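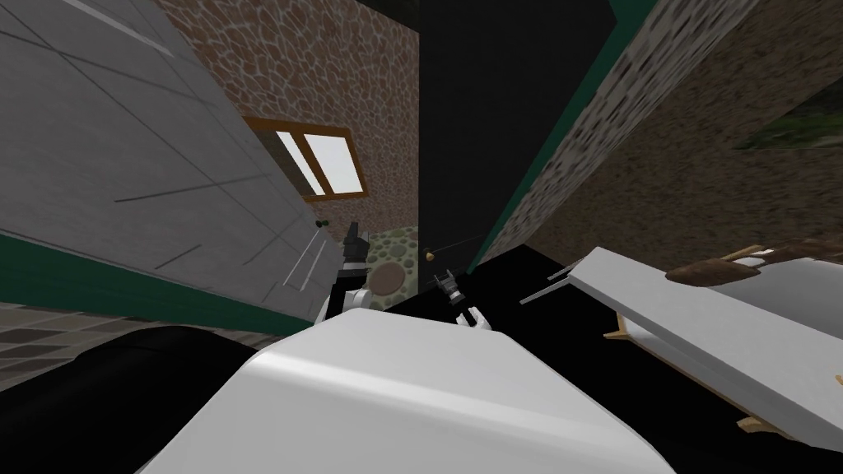

Cobblestone wall with a wood-framed window.

Bolstead Stone Cottages: Questions We Get a Lot

Is the cottage really that cold in winter?
It's a stone building. Stone takes its time. If you turn the heat on when you walk in, the rooms will be pleasant by supper and the walls will catch up the next day. Write to Gilang Liew before you come and he'll start the heat the night before. Between October and the end of March he does this anyway, having heard enough about it.

How thick are the walls, and will my phone work?
Thick enough that your phone will work in the garden. There is Wi-Fi in the kitchen and in the larger bedroom. In the smaller bedroom there is a shelf of paperbacks.

Can I hang something on the wall?
Please don't. A guest once tried to put up a birthday banner with masonry nails and we had a mason in for the better part of a week. Painter's tape won't stick to stone either. Balloons tied to chairs look very nice.

The windows won't open. Am I doing it wrong?
Probably a little. Lift the latch first, then push at the bottom corner with the flat of your hand. The wood swells in damp weather and goes back to normal when it feels like it. If a window is truly stuck, leave it and tell Aisyah Pangaribuan, who has a method. Do not use the butter knives. We are down to two.

There's sand on the windowsill. Is the house falling down?
No. That's old lime mortar, and it sheds a bit, like a dog. Wipe it up and carry on. If you find a piece bigger than a walnut, put it in the blue bowl by the door and leave us a note saying which room it came from.

Why don't you just patch it with cement?
Somebody did, years before us. Cement is harder than the stone around it and holds the damp in, so we spent our first two summers chipping it all out again. Haris Matić does our repointing now, in lime, slowly, and only when there's no frost due. If you're staying while he's on a ladder, he takes his coffee black and would like you not to move the ladder.

What does it cost?
A week in Trarik, which sleeps four, is $415 in the off season. McPhee sleeps two and is cheaper, but you'll have to write for the price because it depends on whether the bathroom is finished. There is a $76 cleaning fee for either one. We know what everybody thinks of cleaning fees.

Can I bring my dog?
Yes, one, of any size. Two if they like each other. The sofa is not for dogs, though every dog we've had has seen this differently.

Can I bring my cat?
You can ask.

Is there a wood stove?
In Trarik, yes. The first basket of logs is on us. Please burn only what's in the shed. Driftwood spits, and wrapping paper once set off every alarm in the place on the morning of somebody's anniversary.

What about mice?
It's the country. Put the bread in the tin.

Do you host weddings?
We've done one. It was for Raghda Hourani's sister, we love them both, and the answer is now no. You may get married somewhere else and come here afterward to lie down.

What's your cancellation policy?
Full refund up to 30 days before you arrive, half after that, nothing once you have the key. Weather doesn't count, and neither does a sudden dislike of stairs.

What time is check-in?
4 p.m. Checkout is 10 a.m. Ask Gilang nicely and checkout may become 11.

My question isn't here.
Email the office. We answer in the evenings, after the chickens are in.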